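About Hosura Veterinary Laboratory Services

Hosura is a diagnostic laboratory for veterinary practices. We test blood, urine, tissue and milk samples sent to us by clinics, and we report the results to the veterinarian who ordered them. We do not examine animals, prescribe treatment or sell medication.

The laboratory was set up by Hertta Kokkonen, a veterinary pathologist, after she left mixed practice. She remains laboratory director and signs off on all changes to the test list. The main laboratory is in Drinstead. A second site at Brakside receives samples from large animal practices and handles milk and fecal work.

What We Do

The test list is divided into clinical chemistry, hematology, cytology, histopathology, parasitology and bacteriology. Most small animal work falls under the first two. Chemistry panels can be ordered as a set or as single values. A blood smear is reviewed by a technician on every complete blood count, whether or not the analyzer flags a result. Smears with abnormal cells are passed to a pathologist before the report is released.

Histopathology samples are trimmed, processed and read in Drinstead. Bone samples take longer than soft tissue, as they must be decalcified first. The submitting practice is told of the added time when the sample is logged.

Bacteriology includes culture and susceptibility testing. Susceptibility is reported for the drugs on our standard panels. A practice may ask for an extra drug to be added to a panel, but the request must reach us before the culture is discarded. Cultures are kept for 10 days after the final report.

We do not offer rabies testing. Suspected rabies samples must go to the public health laboratory that serves your area, and your state or county office can give shipping instructions. Please do not send these samples to us for forwarding.

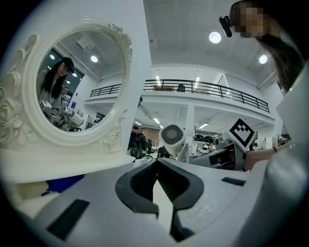

Who May Submit Samples

Samples are accepted from licensed veterinarians and from clinics, shelters and farms that work under one. Each submission must name the veterinarian who is responsible for the case. Results are released to that person or to another veterinarian at the same practice.

We are often contacted by animal owners who want to order a test or have a report explained. We cannot do either. A result has to be read along with the history and the physical examination, and the laboratory has neither. Owners who would like a copy of a report should ask their veterinarian, who is free to share it in full.

If a case is moved to another practice or to a specialist, the ordering veterinarian can ask us to copy the report to the new clinic. The request must be in writing. Email from the address on the account is enough.

How Samples Are Handled

Each sample is checked against its form on arrival. The name of the animal, the owner's last name, the species and the collection date must match on both. If they do not match, the sample is held and the practice is called. Testing does not start until the question is settled, and for some chemistry values the delay may mean that a fresh sample is needed.

Samples that are clotted, hemolyzed or short on volume are noted in the report. We will run them if the practice asks, with a comment next to each value that may be affected. Leaking containers are rejected.

Serum and plasma are stored for 10 days so that tests can be added. Tissue blocks and slides are kept much longer and can be sent out for a second opinion. Slides that leave the laboratory are signed out by number — we ask that they be returned in the same mailer.

Courier pickup is available to practices on the Drinstead and Brakside routes. All other practices ship by parcel carrier, using the packaging we supply. Outer boxes must be marked as required for the class of material inside. The practice is the shipper of record and is responsible for the marking.

Quality Control

Controls are run on each analyzer at the start of the working day and after any service or reagent change. If a control falls outside its limits, patient samples on that analyzer wait until the fault is found and the control has been repeated. Results already released from the same run are reviewed, and any that change are reissued with the word "amended" at the top of the report.

Reference intervals are listed by species and, where we have enough data, by age group. They apply to our own analyzers. Comparing our numbers with values from an in-clinic machine can be misleading, above all for enzymes and electrolytes.

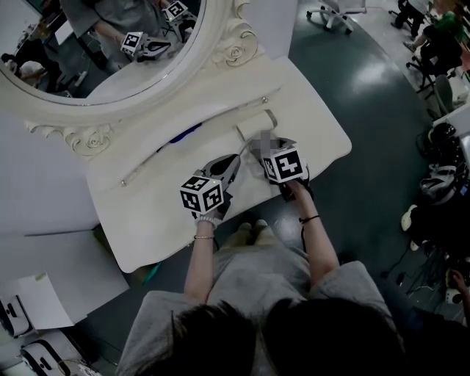
Page last changed: 4/11/19

Records and Privacy

Submission forms and reports are held as electronic records. Owner details are used only to identify the sample and are not passed to insurers, breeders or breed registries without written consent from the owner, sent through the practice.

Some findings must be reported by law to state or federal animal health officials. When we make such a report we call the submitting veterinarian as well. This does not replace the veterinarian's own duty to report.

Ownership

Hosura is privately owned. In June the company took over the cytology service formerly run by Hyvönen, a 2-room laboratory that served equine practices. Hyvönen account numbers are still valid and do not need to be changed. Old Hyvönen forms will be accepted as long as the responsible veterinarian is named on them, but new forms can be ordered at no charge and are preferred.

No veterinary practice, drug maker or pet food company holds a share in the laboratory.

Contact

Questions on a report should be made by phone, with the accession number at hand. Ask for the pathologist named at the bottom of the report. Supply orders, billing questions and new account requests go to the front office at extension 1624. Messages left after closing are returned the next working day.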